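Chapter 4
Wash, Wax and Dry: Looking After the Outside of a Car

I learned to wash a car badly. My uncle gave me a bucket, a kitchen sponge and a bottle of washing-up liquid, pointed me at his old estate and went in for his tea. By the time he came out I had put a set of lovely curved scratches right across the bonnet, and he was very kind about it, all things considered. I've spent most of my working life since then in the valeting trade, first at a two-bay hand wash in Asthorpe and later training new starters for a small chain called Arora, and I still think about that bonnet whenever I see someone drop a sponge on the ground, pick it up and carry on!

So this chapter is about the outside of the car. We did interiors in Chapter 3 (if you skipped it, do go back for the bit on fabric seats, it'll save you grief later). By the end of this one you should be able to wash, rinse and dry an ordinary family car by hand, talk a customer through the choices on a price board, and tell when a car needs more than a wash.

4.1 What are we washing off?

Most new starters say "mud". Fair enough, but mud is the easy part. The dirt that gives us trouble is the thin grey layer that builds up on any car that's driven in traffic, and we call it road film. It's a mix of fine grit, oily spray, rubber and whatever the council has been spreading on the roads over the winter. You can hose a car for ages and road film will just sit there. Run a finger down the door after a plain rinse and you'll see what I mean.

Then there are the things that land on the car: tree sap, bird mess, squashed flies, pollen. Bird mess needs dealing with quickly, as it can mark the clear top layer of the paint if it's left to bake. Sap can wait a little but hates being rubbed. And brake dust on the wheels is a job all of its own, so it gets its own section (4.5).

I always ask my trainees to walk once round the car before they touch any water. Slowly, both sides, roof as well. My first boss, Sandra Clegg, used to make us do it with our hands in our pockets so we couldn't start early. It felt daft at the time and I now make everybody else do it too.

4.2 Hand wash, tunnel or jet?

There are three common ways to get a car washed, and you'll probably work with more than one of them.

A hand wash is slow and depends entirely on the person doing it. Done well, it's the gentlest thing you can do to paint. Done badly, see my uncle's bonnet.

A tunnel wash pulls the car along on a conveyor past sprays, strips of cloth or foam, and blowers. It's quick, it gives much the same result each time, and people's children love it. The worry is always grit caught in the cloths, and a decent site cleans them often. The tunnel at Brellbridge, where I did a spell one wet March, had a log sheet by the entrance for exactly this, and the supervisor, Lionel Gosling, would go pink in the face if there was a gap in it.

A jet wash is the self-service sort, where the customer puts money in and holds the lance. Your job there is mostly keeping the bays tidy and stopping people from holding the nozzle right up against their tyres.

I'm asked all the time which is best, and I wish I had a grand answer. For a car that's used every day and parked on the street, a good tunnel wash most weeks and a proper hand wash now and then will do very nicely. For dark paint, or paint somebody is fussy about, I'd go by hand every time.

4.3 Before you start

Get everything out first. There's nothing worse than standing there with shampoo drying on a hot roof while you hunt for a towel. For one car I put out:

Two buckets, one for shampoo and one for rinsing the mitt
A wash mitt for the body and a separate, older one for the sills
Car shampoo, measured as it says on the bottle
A soft brush for badges, grilles and round the fuel flap
Two big drying towels, clean and dry

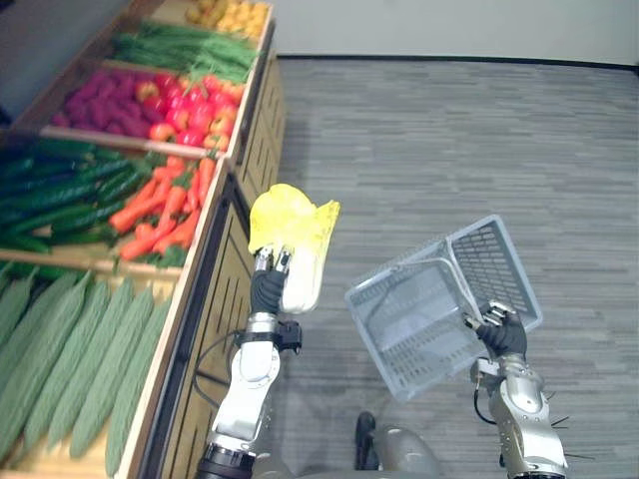 4.4 The wash, step by step

Park in the shade if you've got any. Touch the bonnet, and if it's hot, go and do something else for a bit. Then:

Rinse the whole car from the roof down. Take your time over this, as every bit of grit you rinse off now is a bit you won't be rubbing into the paint.

Load the mitt from the shampoo bucket and start on the roof. Straight lines, light pressure, one panel at a time. After each panel the mitt goes into the rinse bucket for a good swish before it goes anywhere near the shampoo again.

Leave the sills and the bottoms of the doors until last, and change mitts for them.

Rinse again from the top. If it's a warm day, rinse as you go.

Dry it straight away. Lay the towel flat on the panel and draw it towards you, and swap it when it gets heavy. Open the doors and the boot and wipe the edges, please! Customers notice a drip on their sleeve far more than they notice your beautiful roof.

Henrike Reuter, who taught me to dry a car properly when I was at the Hebden site, could finish a hatchback with 5 minutes of towel work and not leave a streak. I'm still slower than that. If yours takes you 20, that's fine for now, speed comes along by itself once your hands know the order.

Try this before you read on

Wash one car using two buckets and let the rinse bucket stand for a while afterwards. Pour the water off gently and look at what's left at the bottom. Write a couple of lines in your logbook about what you find and which panels you think it came from, and bring the logbook along when we get to wheels.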